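4.2 Household size and the problem of the spare room

The Briltotville register lists 3064 dwellings, of which 2489 returned a usable form. The remainder were empty, refused, or belonged to people who wrote "see last year" across the front page, a reply our coding scheme did not foresee. Texier and Pichon met the same habit in Riviere and coded it as consent. We did not feel so brave.

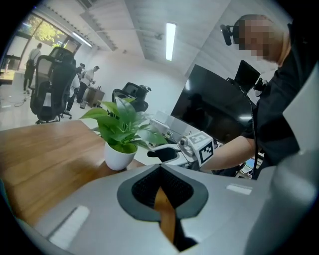

Average household size fell in every district except Mollow, where it rose sharply between two counts taken 13 months apart. Bodin first read this as a late baby boom. Perrin then went back to the forms and found that grown children had moved home in September, bringing their furniture but no babies. Once these cases are set aside, Mollow shrinks like everywhere else - only with more sofas.

Nearly 640 households reported at least one room that "no one really uses." We had hoped this would predict a move to a smaller home. It did not. Older couples in particular defended the spare room with some force, usually on behalf of guests who, by their own account, had stopped visiting.
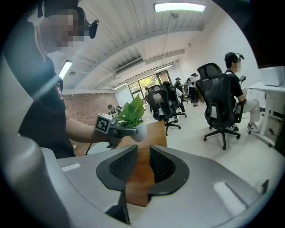

Figure 3. Potted plant held in a hand-held gripper beside a wooden table.

Section 4.3 takes up the age structure of the smaller households, where the forms are better filled in and the results, sadly, less lively.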